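2022-10-19
Seon-mi Woo, Vivum

Progress report to Nerell: operating rules for two-arm tabletop cells

Draft 2 of the operating rules is complete and was issued to the Jeltirico site in February. It covers floor marking, cable routing and restart after a stop. The speed limit near the table edge remains open - we have 60 stop tests logged and need more before fixing a value.

Breakable items stay permitted under section 4, subject to a check of the layout before each run.

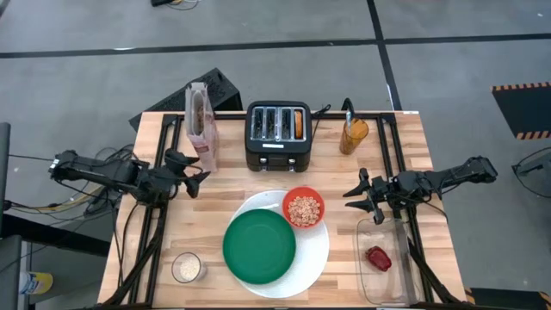 The remaining budget covers the outside review by Hrytsenko and around 1000 further arm cycles. Comments on section 4 should reach us before the review starts.

Contact: Vivum project office | Back to top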